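Manuals & Guides > Home Laundry > Woollens and Knits

4. Setting up your first wool wash

Welcome to the fun part! You've sorted your Uden blankets and jumpers, you've got a bottle of Flikent wool wash on the shelf, and you're ready to find out how good a hand-knit can feel after a proper clean. Read the whole section once before you start.

4.1 Before loading

1. Check the care label. If it says hand wash only, go to Section 6.
2. Turn each garment inside out and do up any buttons or zips.
3. Brush off lint and dried mud with a soft clothes brush.
4. Put small items in a mesh bag. Socks love to vanish into sleeves!

CAUTION: Never mix wool with towels or denim. The rubbing causes felting, and felted wool can't be brought back.

4.2 Choosing the cycle

Pick the wool or delicates program with cold water. Most machines let you set the spin separately, so bring it down to 500 if yours has that setting (the lowest one is fine if it doesn't).
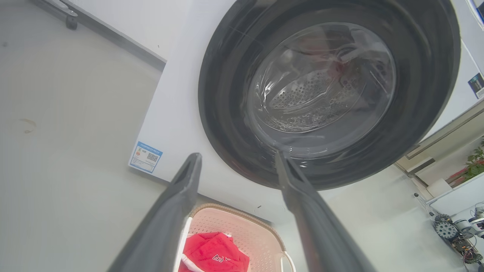

Keep the load light. Wool drinks up a surprising amount of water and gets heavy, and it needs room to move gently.

5. Measure 100 mL of wool wash into the drawer. Skip the fabric softener.
6. Start the cycle and stay nearby, as you'll want the load out as soon as it finishes.

NOTE: Olumide Ajayi, who wrote our colour chart, washes new reds on their own the first two times. It's a great habit for any deep-dyed yarn, especially the darker Ogbonna shades.

4.3 Drying

7. Roll each piece in a dry towel and press firmly. Don't wring.
8. Lay it flat on the Preterach rack and ease it back to shape, starting at the shoulders.
9. Turn it over once the top feels dry.

CAUTION: Keep the rack away from heaters and direct sun.

For pilling and loose threads, see Section 5.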